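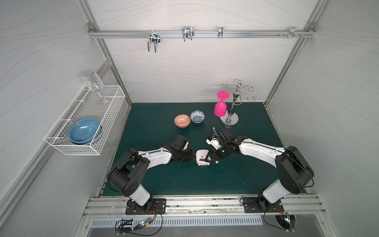

One of our earliest clients told us that she had hired three bookkeeping firms before ours and had never once received a set of figures she could read without help. Her comment has stayed with the firm, and it is still given to every new member of staff in the first week.

About Hellwig

Hellwig provides bookkeeping, payroll and year-end services to small businesses in Wascombe and the surrounding towns. Our clients include shops, dental practices, building contractors, family farms and a number of local charities. Most of them employ fewer than 12 people and do not have a finance department of their own.

The firm began as a payroll office with a single room above the post office. Bookkeeping was added at the request of existing clients, and tax preparation followed. We now work from two floors on the same street and process 3000 pay slips a month.

How we work

Each client is assigned to one bookkeeper and one reviewer. Monthly reports are sent within six working days of the close of the month and are written in ordinary language, with a short note on anything that has changed. Fees are agreed in advance for the year and are reviewed each April.

Records are kept in Nilia, our client portal, where statements, receipts and past returns may be viewed at any time. Clients who prefer paper may continue to use it — a good many do — and documents can be left at the front desk during office hours.

In recent years the firm has also taken on the accounts of Flakex, a regional maker of breakfast cereals, and has set up a small team for stock and inventory records as a result. The same team is available to other clients that hold goods for sale.

Training

Hellwig accepts trainees every year. Study leave and examination fees are paid by the firm, and trainees spend time in payroll before moving to client accounts.

Page last reviewed August 20, 2025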